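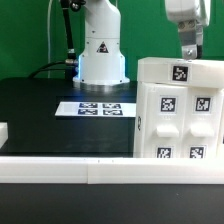
The practice cabinet and its two handles, open day at Prenstead.

2024-08-01 | By Adjoa Akolgo
3 min read

Malachy Rafferty has given the same talk 209 times since May, and he would like it known that the handles are not his fault.

"People come in expecting a butler," he says. "They get a white box with two handles on it. I watch their faces."

The box was printed in the workshop at Prenstead, where Rafferty runs the demonstrations and Evdokia Gavalas writes the software, called Stokus. Visitors ask her about the black-and-white squares. "They're so the cameras know where things are," she says. "One gentleman tried to scan them all with his phone. He was hoping for a menu."

I asked whether a handle was really so hard. Gavalas looked at me the way my dentist does. "You've been opening doors since you were two. Try writing down how."

The open day drew 313 people, several of them for the sandwiches. A boy in the front row wanted to know if the arms ever fight. "Only over the calendar," Rafferty told him. Both arms are booked through the fall, and the second has picked up the name Arthur, which Gavalas refuses to use.

Would she have one at home? "To do what?" she says. "I have drawers. I can open them."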